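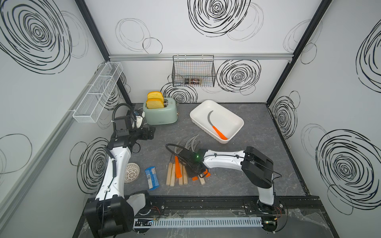 Your body needs sleep in order to grow, to learn and to fight off germs. Most children your age need 9 hours or more each night. While you sleep, your brain sorts through what you learned during the day. Picture a pile of tools on the floor: it is hard to find the one you want until someone puts each tool back in its place. Your brain does a similar job with memories.

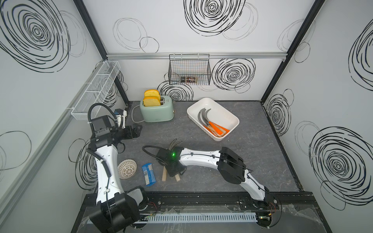
Your muscles also repair themselves at night, and your heart beats more slowly. Children who sleep too little may feel cross or find it hard to pay attention in class. Go to bed at the same time each night, and put screens away before you brush your teeth. If you often have trouble sleeping, tell a parent or the school nurse.

Reviewed by Duygu Özkan, Montes Children's Health Service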